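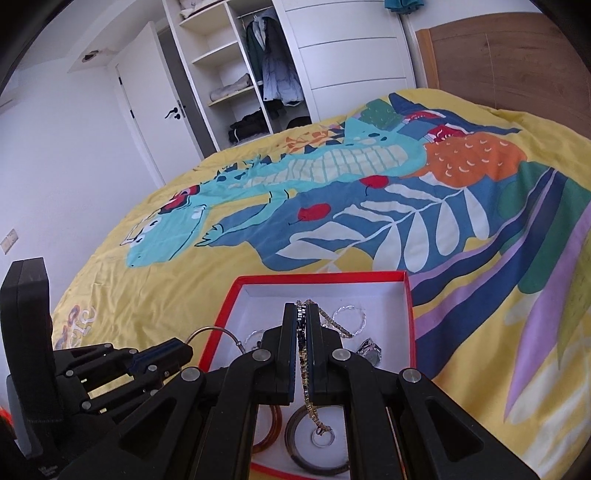 Fig. 1 – Jewellery box open on the bed, gold-toned chain lifted by itself

Print this page | E-mail this page
Search the guide Go

Section 2: Sorting a mixed jewellery box

The Wuvon tray set (part no. 1701) is supplied flat. Fold the trays before you begin and keep them within reach.

1. Set the open box on a made bed or a folded towel. Smooth the cover first so that the box sits level.

2. Take out the fine chains before anything else. Lift each one from a single point and let it hang. If it pulls on another piece, lower it and free the other piece first.

3. Fasten the clasp of each chain and lay it in the long tray.

CAUTION: Do not shake the box to loosen a knot. Thin links stretch easily.

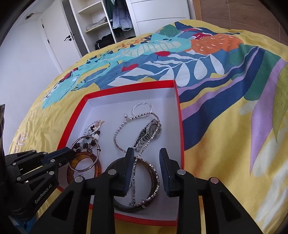 Fig. 2 – Silver chain held upright over the watch, hoops and bangles

4. Remove the watch and place it face up in the padded tray. Keep it away from rigid bangles – they can scratch the glass.

5. Put bangles in the deep tray, largest at the bottom. Metal and tortoiseshell types should be kept apart with the card divider.

6. Hang hoop earrings on the rail. Pieces with shells or wooden beads go in a cloth pouch and should not be cleaned with liquid polish.

Note: Spare pouches can be ordered from Brovus, Plurkville. Quote part no. 62.

Text revised 2nd March, T. Mbeki

Share (2) Comments (0)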